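The toy bricks came to us from Pramila Pant, who was moving to a smaller place and described them on the phone as "a few." I drove over with a shoebox. I drove home with the back seat folded down and something like 4,000 bricks in two garbage bags, one of which had a hole in it. I am still finding them in the seat tracks.

My system, at the time, was the bags. My kids would tip one out, build half a spaceship, and go look for a snack. I would then cross the rug in socks. I don't need to describe that part to anyone who's had the pleasure.

So in January I decided we would sort. I read a great deal about sorting first, because reading about it feels like doing it and you can stay on the couch. There are adults who sort by shape, then by size, then by shade, and keep it all in little drawers with printed labels. They have strong feelings about people who sort by color. The argument is that a red piece in a heap of red pieces is impossible to find, and they're right. I sort by color anyway. My youngest is four and can't tell you what a plate is, but she is ferocious about yellow.

Before the bins came the containers I'd like to forget. A Giscombe under-bed box, which fit under every bed but ours. A drawstring play mat that was supposed to gather everything up in one pull - it gathered everything up in one pull and then let it go on the stairs. And a cookie tin, which was fine, except for the noise.

Harish Jaiswal down the street, father of twins and therefore an authority, told me to get open bins with no lids. "A lid is one more thing on the floor," he said. I bought a set with lids. The lids are one more thing on the floor.

Open bins it was, then, in different colors, low enough for a short person to throw into. You'd think the color of the bin would match the color of the brick. I tried that. It lasted until the blue bin was declared to be "for soup," and blue bricks were moved to the white one by order of the management. I've made my peace with it.

Progress on any given afternoon tends to look like this: 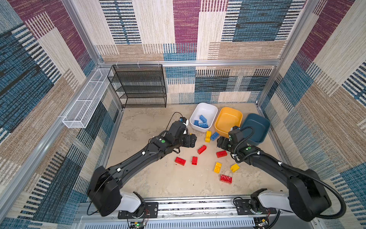 Three blues in the white bin. Yellow bin: still waiting on its first yellow.

I would also draw your attention to the mesh shelves at the back and the long white basket on the side, both empty. I have bought a lot of wire mesh in my life on the theory that owning a shelf is most of the way to being tidy. The theory has four shelves' worth of evidence against it in that rack alone.

What does help, a bit, is doing one color at a time. Call a color, everybody grabs that one, and leave the rest where they are. We get through all the blue before anyone wanders off, and on a good day we get some of the red. Yellow goes last because of the shouting.

The second garbage bag is in the hall closet behind the vacuum. I haven't told the kids about it. Pramila called last week to say she'd found another few.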